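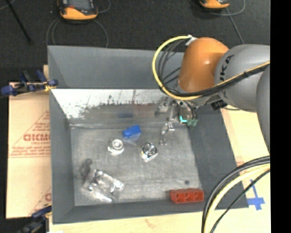 Fünf Sachen in der grauen Kiste.

So. Schnell noch was geschrieben, bevor ich wieder los muss. Der Keller ist dran, seit Wochen, und im Juli muss alles raus sein. Alles heißt alles, auch die Schublade. Jeder hat so eine Schublade, bei mir sind es leider drei. Plus zwei Schuhkartons. Plus das, was hinten auf dem Regal liegt und wo ich immer sage, da geh ich nächstes Wochenende ran.

Kleinkram also. Das ist das Schlimmste am ganzen Ausmisten, finde ich. Ein Schrank ist einfach. Schrank will man oder will man nicht, Foto, Kleinanzeigen, weg. Aber so eine Handvoll Dinge, die alle nichts miteinander zu tun haben? Etwas Blaues, etwas Weißes mit Ringen drauf, etwas Silbernes, das glänzt. Und man steht davor und denkt, das gehört doch irgendwo dran. Bestimmt. Und wenn ich es wegschmeiße, finde ich übermorgen das Gegenstück.

Meine alte Methode: alles in eine Tüte, Tüte zu, Tüte ins Regal. Hat 17 Jahre lang hervorragend funktioniert, wenn man unter funktionieren versteht, dass ich jetzt sehr viele Tüten habe.

Neue Methode ist die flache Kiste. Groß, grau, schräge Wände, Boden verkratzt ohne Ende. Die schrägen Wände sind super, weil man von allen Seiten gut reinkommt und nichts in der Ecke verschwindet. Und grauer Boden ist auch gut!! Hätte ich nie gedacht, dass das was ausmacht. Vorher hab ich alles auf so einer gemusterten Tischdecke ausgekippt und die Hälfte nicht gesehen. Auf Grau springt einen Knallblau sofort an. Weiß auch. Bei Silber muss man schon eher hinschauen, geht aber, wenn es glänzt.

Die Regel, und die ist wichtig: nie auskippen. Immer nur ein paar Teile rein, mit Abstand. Nicht auf Haufen. Sobald zwei Sachen aneinander liegen, fängt mein Kopf an, sie als Paar zu sehen, und dann kommen sie zusammen in eine Tüte, und dann siehe oben. Mit Abstand muss jedes Ding für sich antworten. Was bist du, wozu, wann zuletzt gebraucht.

Ablauf bei mir, grob:

Eine Runde, ein paar Teile rein. Nicht anfassen, erst gucken. Klingt albern, spart aber Zeit. Dann das leichteste zuerst raus, also das, wo man sofort weiß, wohin. Meistens ist das der Deckel von irgendwas. Dann der Rest. Wenn ein Teil dreimal übrig bleibt, kommt es in die Fragezeichenkiste. Die Fragezeichenkiste darf voll werden, aber es gibt nur eine. Ist sie voll, wird aussortiert, ohne Diskusion.

Gezählt hab ich auch, ja, ich weiß. Erste Schublade: 191 Teile. In EINER Schublade. Davon behalten 33. Der Rest ist Müll, Wertstoffhof oder liegt im Flur in einem Karton zum Verschenken, an dem ich mir jeden Morgen den Zeh stoße.

Was so dabei war (nur die Highlights):

Schraubenzieherbits ohne Ende, aber kein Griff dazu. Rollen von einem Bürostuhl, den es seit zwei Wohnungen nicht mehr gibt. Ein Schlüssel, der nirgends passt, hab ich wirklich an allem probiert, auch am Briefkasten. Dosierkappen, warum hebt man Dosierkappen auf. Kabel, natürlich Kabel. Ein halber Locher. Und ein Fahrradventil, das ich letzten Sommer überall gesucht und dann neu gekauft hab, ärgerlich.

Mit runden Sachen tu ich mich am schwersten. Alles, was rund ist, könnte ein Verschluss sein oder ein Rädchen oder ein Fuß von einem Gerät, und Füße von Geräten braucht man ja. Dachte ich. Wenn das Gerät seit Jahren ohne den Fuß steht, dann steht es halt. Unter der Waschmaschine liegt bei mir ein Stück Pappe, hält bestens.

Glänzende Sachen sind die zweite Falle. Metall sieht immer wertvoll aus. Ich hab eine ganze Dose voll mit Metall, das wertvoll aussieht. Die geht jetzt geschlossen zum Schrott, ich schau nicht mehr rein. Ok, ich hab noch einmal reingeschaut. War nix.

Zum Aufbewahren, weil das bestimmt wieder gefragt wird: die kleinen Einsätze im Regal sind von Kilen, gibts in drei Größen, ich würde nur die mittlere nehmen. In der großen stapelt man sofort wieder, und die kleine kippt, wenn man sie rauszieht. Die mit Deckel von Tosto hatte ich auch, aber da muss man zum Öffnen beide Hände nehmen und dann macht mans nicht. Jedenfalls ich nicht. Etiketten: Kreppband und Filzstift. Ich hatte mal ein Beschriftungsgerät. Liegt vermutlich in Schublade zwei.

Zeit: für eine Schublade hab ich einen ganzen Nachmittag gebraucht, mit Kaffee und mit einmal Wäsche aufhängen dazwischen. Länger am Stück würd ich auch nicht machen, irgendwann wird man gnädig und behält alles. Oder man wird sauer und schmeißt das Netzteil vom Drucker weg. Beides schon passiert. Der Drucker steht übrigens auch noch hier, wer einen ohne Netzteil brauchen kann, bitte melden.

Ach so, und Licht. Unten im Keller ist nur die eine Funzel, deswegen sortiere ich oben, obwohl ich dafür alles die Treppe hochschleppen muss. Im Dunkeln sieht jedes Plastikteil gleich wichtig aus. Oben am Fenster sieht man den Riss im Gehäuse und die Sache ist erledigt.

Noch offen: Schublade zwei und drei, die Schuhkartons, und die große Tüte mit der Aufschrift "wichtig" in meiner eigenen Handschrift. Vor der hab ich Respekt. Die Farbreste müssen auch noch weg, da muss ich erst gucken, wann das Schadstoffmobil kommt, den letzten Termin hab ich verpennt.

Falls wer von euch eine gute Idee für einzelne Schrauben hat, gerne in die Kommentare. Nach Länge? Nach Kopf? Oder einfach alle in ein Glas und fertig? Momentan sind sie in einem Glas, und ich finde nie die richtige, aber es sieht wenigstens ordentlich aus.

Muss los, der Wertstoffhof macht gleich zu und der Karton ist noch nicht mal im Auto. Nächstes Mal dann Schublade zwei.

2024-06-14, abgelegt unter: Keller, Ausmisten, Kleinkram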